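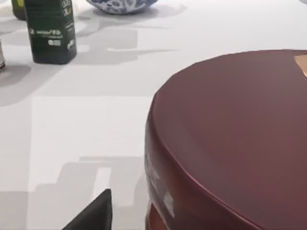 Session 3: Shadows, and why your drawings look like they're floating

Okay, welcome back. These notes cover what I talked through in class plus a few things I ran out of time for (I spent way too long on erasers, sorry). If you missed the session, read this before you start the homework and you'll be fine.

Last time we did outlines. Most of you came away with a decent cup or bowl, and then a lot of you wrote to me saying the same thing: it looks like it's hovering. Yes! It does! A line drawing of a bowl has no idea where the table is. What sits it down is the shadow, and mostly one very small part of the shadow.

Three words I'll keep using

Form shadow is the dark side of the object itself, the part turned away from the light. On a box it changes suddenly at the corner. On anything round it creeps in slowly, so you have to creep too.

Cast shadow is the one the object throws onto the table, the wall, or the apple next door. Its shape depends on the object, where the light is, and whatever it lands on.

Contact shadow is the skinny dark bit right where the object touches the table. Hardly any light gets in there. If you only have a minute left on a drawing, spend it here.

I know some books use other names, "core shadow" and so on, and they slice it up more finely than I do. Use whichever you like. I won't mark you down for vocabulary.

Hard edges and soft edges

A small light far away gives you a crisp shadow. A big light close by (a window with a thin curtain, say) gives you a soft one. You can try this at home with a desk lamp: look at the shadow of your hand, then tape a sheet of tracing paper a good few inches in front of the lamp and look again. Please don't put the paper right on the bulb. I have done this and I don't recommend it.

Even a soft shadow is sharper close to the object and fuzzier as it gets away from it. People tend to draw one even gray shape all the way out and it ends up looking like a puddle. So press a bit harder near the base, then let it go lighter and blurrier.

White isn't white

This was the part that got the most arguing, which I loved. Shih-chieh Mok asked how you draw a white tablecloth on white paper, and whether you just leave it alone. Well, sometimes! But usually only the very brightest spot gets left as bare paper, and everything else is a pale gray. Squint at a white wall in your kitchen around dinnertime and compare the corner with the bit near the lamp. They're miles apart. Your brain calls it all white because it knows the wall is white, and your job is to ignore your brain for a while.

Dark things have the opposite problem. If you scrub a dark pot down to solid black on the first pass, there's nowhere left to go for its shadow side. Keep it a couple of steps lighter than you think, and let it get darker slowly.

Round tops

A circle seen at an angle is an ellipse, and we'll do a whole session on them, but for now: no pointy ends. A plate drawn with corners at the sides looks like a football. Draw the whole ellipse lightly, even the part you'll cover up later, and go around it several times with a loose arm before you commit. Lock your wrist and it'll wobble every time.

What we did in class

We made a value strip, pale to dark, using one pencil. Then came the 17 minute drawing, where you weren't allowed any outlines, only patches of gray. I heard groaning. I also saw some of the best work so far, especially from people who told me at the door they couldn't draw.

If your strip jumped from light gray straight to nearly black, that's really common. Make another one, starting from the dark end this time.

Homework

Put one plain object on a plain surface near one light, and turn the other lights off if you can. Draw it three times with the lamp in a different place each time: to the side, behind the object, and high up above it. Small is fine, palm sized even. Write the lamp position under each one because I will forget to ask and you will forget where it was.

Then pick your favorite and add the contact shadow last. Look at it before and after. I get a little thrill from this every single time and I've been teaching this class for 19 years.

Bring a soft pencil, a kneaded eraser and something to lean on. Next session is fabric and folds, so if you own a dish towel with some character, bring that too.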